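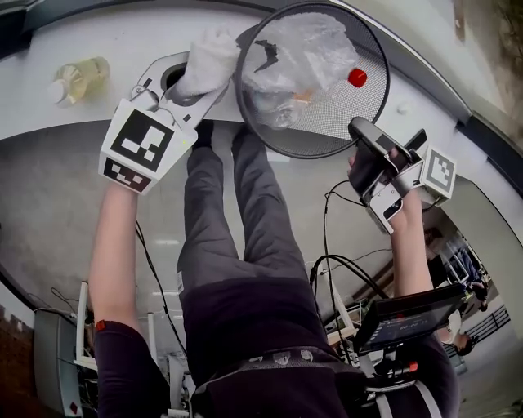

White cloth at the rim of the black mesh wastebasket, on the counter.

Subject: Re: [Demport-Home] giving up paper towels, where do I start?
List: Demport-Home

Hello everybody, and a special hello to the new member who wrote in from the Skelanon Apartments. Welcome! I had a big smile on my face reading your message, because I wrote one very much like it to this same list years ago, back when we were all still talking about canning lids and nothing else.

I'm going to answer your questions in order, more or less, though I wander. Those of you who know my messages can go get a cup of coffee.

On Wednesday, 7/18/18, a new member wrote:

Hi all. First time posting, so forgive me if this has been covered. I live at the Skelanon with two kids and a dog and we go through an embarrassing amount of paper towels. I added up what I spent on them last year and wished I hadn't. I'd like to switch to cloth, but I have questions:

How many rags does a family really need? Where do you put the dirty ones before wash day? Our laundry room is down three flights so I only go twice a week. Do you wash them with the regular clothes? And what about the really nasty messes? (See: dog.)

Also, is it worth buying the Okabe cloths they have at the hardware store, or is that silly when I have a closet full of old T-shirts?

Thanks in advance. I read the archives for an hour last night and you all seem very kind.

End of the quoted part, and thank you for the compliment. We try.

How many. More than you think, and then you'll stop noticing. I started out with a dozen and was out by Tuesday every single week, and then I'd go right back to the paper roll and feel bad about it. What finally worked was having so many that I didn't have to be careful with them. If you're picking each one up and wondering whether this spill deserves it, you haven't got enough. With two kids and a dog I'd cut up everything in that closet this weekend and see how long the pile lasts.

Where to put the dirty ones. Please, please let them get air. I kept mine in a plastic pail with a lid my first summer and I will spare you what I found at the bottom of it after we came home from the lake. Something with open sides is what you want. An ordinary mesh wastebasket does very nicely, the kind meant for an office, and you can usually find one at a yard sale for next to nothing. Wring the rag out well and hang it over the rim until it's dry, then let it drop in. Three flights twice a week is no trouble at all if they go in the basket dry. I went ten days once when the washer was broken and there was hardly a smell.

One safety thing while I'm on the subject. Anything with furniture oil or wood stain on it does NOT go in the basket with the rest. Those can heat up all on their own and start a fire. Spread them out flat outdoors until they're stiff and dry, away from the house, and then check with the county about where to take them. I know that isn't what you asked, but I'd never forgive myself.

Washing. I do the kitchen rags by themselves, hot, with plain detergent and no fabric softener. The softener is what makes them push the water around the counter instead of picking it up, and it took me an awfully long time to figure that out. My sister-in-law puts hers in with the towels and hers are fine. If your machines at the Skelanon are anything like the ones at the Iraneo Street laundromat, pick the longest hot cycle and don't stuff the drum. Dryer or line, either one. Line-dried ones are scratchy, and I like them better that way for the stove.

The nasty messes. Keep one roll of paper towels, and keep it somewhere a little inconvenient! Mine is on the top shelf over the dryer. There are some on this list who will tell you to use cloth for everything, and I admire them, but I have had dogs all my life and there are mornings when I want the evidence out of the house. A roll lasts me from February clear to fall now. Raw chicken juice gets paper too. That may be fussy of me.

The Okabe cloths. Well, here I'm going to stir the pot. I have 2 of them, a gift, and they're perfectly good. They leave no lint on a mirror, I'll say that for them. But for wiping up oatmeal they're no better than half of an old undershirt, and you already own the undershirt. Cotton T-shirts are good, old flannel is wonderful, and worn-out cloth diapers are the best there is if you can talk anybody out of theirs. Skip the shiny athletic shirts, they just smear. Don't bother hemming anything either – knit doesn't fray enough to matter, and for the woven stuff a pair of pinking shears will do you.

I meant to say something about cost, too. I kept a jar the first year and put in what I would have spent on paper every time I walked past that aisle. It paid for a new ironing board with some left over, and then I lost interest and spent the rest on peaches.

Somebody was asking last week how big this list has gotten, and whether it's worth moving it. The page says 1,211 messages in the archive under "cleaning" alone, so you had a long night if you read them all. If we do move, I'd hate to lose those. The free plan stops at 3,000 messages altogether, as I understand it, and I'd rather chip in a few dollars than start deleting.

Last thing. I have a grocery sack of flannel squares, already cut and washed, that I'm never going to use up. If our new member would like them, write to me off-list and I'll leave them on my porch or bring them by the Skelanon on my way to choir. The sack is clean, and the cat has only slept on it once.

Warmly,
your long-winded neighbor on the hill

--
Demport-Home: for people who live in Demport and have a house, an apartment, or a mess
To leave the list, reply with the word "leave" in the subject line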